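Release rule for sorting into labeled bins - fingertips above the rim or inside? 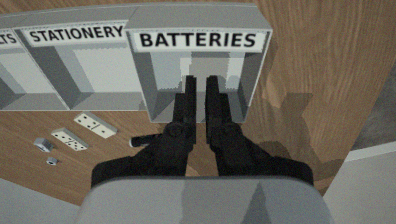
Our site procedure says the gripper must be "at the bin" before it opens. Two people on my team read that differently. One releases above the rim, the other goes into the opening first. Parts are small: nuts, dominoes, batteries. Is there an accepted practice?
Khrystyna Symonenko

"At the bin" can't be tested, so rewrite it. Ours at Markstead reads: fingertips below the rim, tool speed zero, then open. Set the release depth per bin and store it with the bin name. We use 10 mm below the rim and a 4 mm minimum gap to any inner wall, measured with the fingers fully open - the open width is what hits the wall. Verify in simulation, then repeat at reduced speed on the real cell. Log a wrong-bin drop separately from a miss. Batteries in the stationery bin is a different fault from batteries on the table.
Liudmyla Tkachuk

We just drop from above, works fine. Did 400 cycles last January and only had to pick up a few nuts.
Savchuk169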